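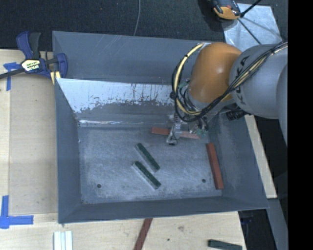
A sheet-metal bin with sloping sides, seen from above, with brick-red and dark green blocks on its floor.

Slope-sided bin

A slope-sided bin (also splay bin, flared bin or, in older workshop use, a pan bin) is an open container whose walls lean outward from a flat floor, so that the mouth is wider than the base. Bins of this kind are used for holding loose parts, blocks, offcuts and castings at a bench or table. The form is one of the simplest in metalwork and also one of the most satisfying: a flat sheet, a few folds, four closed corners, and the result can outlast the bench it stands beside.

Shape and function

The lean of the walls does several jobs at once. A hand reaching in has more room at the top than it would in a straight-sided box of the same floor area. Pieces dropped against a wall tend to slide down toward the floor, though a long piece can still come to rest with one end propped up. Empty bins nest inside one another, and anyone who has tried to store a few dozen straight-sided boxes will appreciate what a gift that is!

The angle is a compromise. Steep walls hold more but are harder to reach past; shallow walls are easy to work over but take up a great deal of table. Most makers settle somewhere in between and keep to the same angle across a range, so that sizes can be nested in order.

The flat floor matters just as much. Rectangular blocks lie on it at whatever angle they happen to land, with space between them when the bin is lightly filled, and each one can be picked up by its long sides. A rounded or V-shaped floor would gather the pieces into a heap along the middle, where they are much harder to separate.

Construction

The usual material is mild steel or galvanized sheet, cut as a single cross-shaped blank and folded up along the four edges of the floor. Corners may be welded, riveted, or lapped and spot-welded. The top edge is normally turned over or hemmed, both to stiffen the walls and to spare the user's forearms.

Laying out the blank is a classic exercise for beginners, and a lovely one. Each wall is a trapezoid, and a small error in the angle at one corner shows up at once as a gap at the rim. Gualtiero Fontana's bench manual gives the whole of its chapter 8 to the problem and works through 19 different blanks, from a shallow tray to a deep bin with unequal sides. His advice to cut the blank in card first is still widely repeated.

Finish

Many bins are painted gray or left in bare metal. A plain, muted finish has the practical advantage that colored pieces stand out against it: reds and greens are easy to pick out at a glance, even the darker shades. Gloss paint is less popular because reflections from overhead lights can hide small parts.

The floor takes nearly all the wear. Scratches, scuffs and cloudy pale patches build up where pieces are dropped and dragged. This is generally regarded as harmless on bare galvanized sheet. On painted steel, worn patches are touched up before rust sets in, or the floor is lined with rubber or felt.

History

Folded bins with leaning walls were being made in small tin shops long before anyone thought to catalog them. The Wasau works was among the first to sell them as a matched set, in 6 sizes, each of which fit inside the next. Kwabena Opoku, who surveyed workshop storage from surviving trade lists, recorded 118 named patterns of slope-sided bin, many differing only in the fold of the rim. He divided them into "reach" bins, meant to be emptied by hand, and "tip" bins, meant to be poured.

The Pratach pattern, with four equal slopes and no handles, belongs to the first group and remains the favorite of collectors. The Aveck pattern has one low wall at the front and is often confused with the ordinary picking bin, which has a straight back and is made to hang on a rail.

Placement

A large bin is awkward on a tabletop, where its rim may end up at chest height. It is commonly set beside the table or partly under its edge, on a low stand, with the rim near table level. Sorted pieces can then be moved across with very little lifting. Wooden tops are often protected with a strip of carpet or rubber where the metal rim would rub.

See also

Hopper
Picking bin
Nesting container
Sheet-metal development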